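Entrenamiento funcional en sala
Unidad 4. El agarre: tipos, pruebas y programación
Apuntes para el alumnado - Centro de Formación Urquijo

Punto de partida

En la unidad anterior se trabajó el peso muerto y sus variantes. Muchos practicantes pierden la barra antes de que la espalda o las piernas lleguen a su límite. En esta unidad se estudia el agarre como cualidad entrenable, con sus tipos, su forma de evaluación y su sitio dentro de la semana.

4.1 Anatomía mínima

Los flexores de los dedos (superficial y profundo) tienen el vientre muscular en el antebrazo y llegan a las falanges por tendones largos. El pulgar depende además de la eminencia tenar. Los extensores de la muñeca estabilizan la articulación mientras los flexores aprietan: con la muñeca flexionada, la fuerza de cierre baja de forma clara. Comprobadlo apretando una pelota con la muñeca neutra y después con la muñeca doblada hacia la palma.

4.2 Tipos de agarre

Agarre de aplastamiento. Los dedos cierran contra la palma. Barra, mancuerna, pinzas de mano.

Agarre de soporte. La mano ya está cerrada y tiene que seguir cerrada. Paseo del granjero, suspensión en barra, series largas de dominadas.

Agarre de pinza. El pulgar se opone a los dedos y la palma no interviene. Discos lisos cogidos por el canto, bloques.

Agarre de gancho. El pulgar queda atrapado entre la barra y los dedos índice y medio. Se usa en arrancada y cargada. Molesta las primeras semanas y conviene introducirlo con cargas ligeras.

Agarre mixto. Una palma hacia delante y otra hacia atrás. Útil en peso muerto pesado. Se alterna la mano supina entre series.

4.3 Pruebas

Suspensión en barra. Brazos extendidos, hombros activos, sin balanceo. Se anota el tiempo en segundos hasta que se suelta una mano. Un solo intento válido por sesión.

Pinza con discos. Se coge un disco liso en cada mano y se mantiene junto al muslo. La prueba termina cuando el disco resbala o toca la pierna.

Dinamómetro. Se toman 2 intentos por mano y se registra el mejor. El codo va a 90 grados y pegado al cuerpo. En el Urquijo se usa el modelo Stemier de empuñadura regulable; ajustad la empuñadura antes de empezar y anotad la posición en la ficha, porque un cambio de ajuste altera el resultado.

4.4 Programación

Bloque Niditz (principiantes). Duración de 4 semanas, con 2 sesiones por semana al final del entrenamiento. Suspensión en barra y paseo del granjero. No se añade pinza hasta el segundo bloque.

Bloque Florasitz (intermedios). Se suma la pinza con discos, hasta 16 series semanales entre todos los tipos de agarre. Si hay molestia en la cara interna del codo, se retira primero el volumen de soporte - nunca se compensa con correas para seguir igual.

Las correas se reservan para las series en las que el objetivo es la espalda o la cadena posterior. Quien las usa en todas las series deja de entrenar el agarre sin darse cuenta. 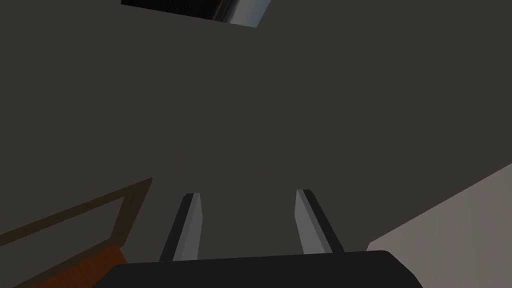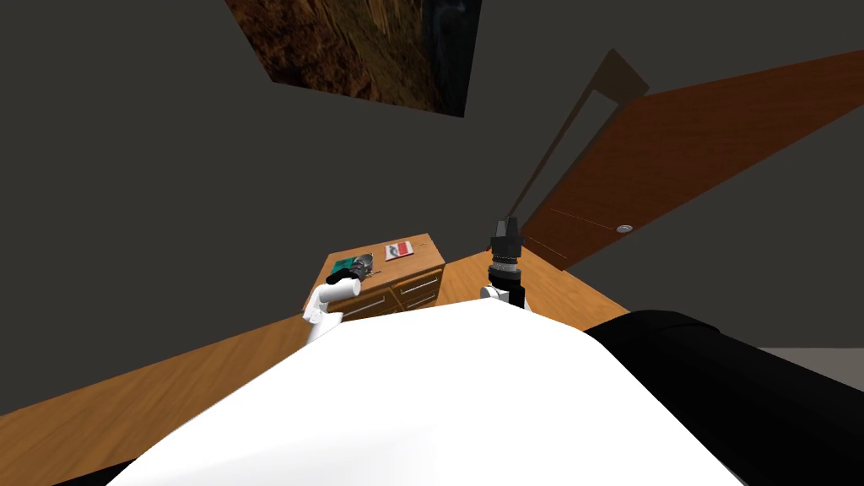 4.5 Errores frecuentes en la pinza

El fallo más repetido es convertir la pinza en un aplastamiento, metiendo el disco hasta la palma. Los dedos deben quedar largos y el pulgar enfrentado a ellos. Para recordarlo, pensad en una pinza de dos dedos: dos piezas largas, con un hueco entre ellas, y la base detrás. La palma hace de base y no toca el disco. El segundo fallo es dejar caer el hombro hacia el lado de la carga, y se corrige bajando peso.

Trabajo para entregar

Registro propio de las tres pruebas, en dos días distintos, con la posición del dinamómetro indicada. Comentario de 290 palabras como máximo sobre las diferencias entre ambas manos. Entrega en junio, en la secretaría del centro o por el aula virtual.

Para la unidad 5: traed calzado plano y repasad la bisagra de cadera.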